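Vandenberghe Salvage Hall

Vandenberghe Salvage Hall is an indoor market for antiques, architectural salvage and secondhand home goods in the river town of Jimholm. It fills a former seed warehouse on Iser Street and is one of the best-loved places in the region to hunt for old doors, stained glass, garden ironwork and the sort of heavy brass hardware that is very hard to find new. The hall is divided into 485 rented stalls, some no bigger than a closet, and regular visitors will happily tell you that a full day is not enough to see them all.

History

The warehouse was built for the Pustier Seed Company, which stored and packed vegetable seed there until the business moved closer to the rail yard. The building then stood idle for several years. Ginette Penner, a furniture restorer who needed somewhere dry to keep her growing stock of mantelpieces, leased the ground floor and began selling from it on Saturdays. Other dealers asked for space, and within two seasons the whole floor was taken.

Penner named the business after the Vandenberghe family, who had put up the building and whose name is still carved in the stone over the loading doors. She ran it with her business partner, Emrys Watkins, a former auctioneer with a wonderful eye for lighting. Watkins started the evening auctions in the old packing room, and these quickly became a social event in their own right, with pie and coffee sold from a counter at the back.

The hall closed for part of the spring of 2020 and reopened on Wednesday, May 27, 2020, with one-way aisles and shorter hours. Several of the one-way aisles were kept afterward, as dealers found that shoppers passed more stalls that way.

Layout

The market occupies 2 floors joined by a broad timber staircase. The ground floor holds the heavy goods: fireplaces, claw-foot tubs, church pews, paneled doors and a superb run of cast-iron radiators. Upstairs is lighter and more crowded, with china, linens, costume jewelry, clocks, toys and books. Stall numbers do not run in order. They were given out as each space was rented, so stall 6 sits beside one of the newest stalls in the building, and first-time visitors are well advised to pick up a paper map at the door.

The yard behind the hall is open in dry weather and is devoted to garden pieces – urns, benches, gates, sundials and reclaimed brick sold by the pallet.

Goods and pricing

Prices range from pocket change for loose drawer pulls to $3000 and up for complete carved mantels. Bargaining is expected on the ground floor and less common upstairs, where many stalls are looked after by shared staff who can only phone the dealer with an offer.
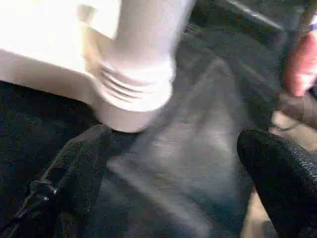
The lighting section, built up by Watkins and now run by Maëlle Kowalchuk, is especially admired. It stocks rewired chandeliers, schoolhouse globes and porch lanterns, and Kowalchuk keeps drawers of spare prisms, chains and glass shades sorted by fitter size. Customers bring in broken lamps from several counties away in the hope of a match, and a good many of them go home with one.

Events

The May Yard Fair is the largest event of the year. Outside dealers set up along Iser Street, and Harpreet Grewal leads a popular chair-caning workshop in the packing room. Evening auctions are held monthly, with viewing from noon on the day of the sale.

See also

Pustier Seed Company
Iser Street, Jimholm
Architectural salvage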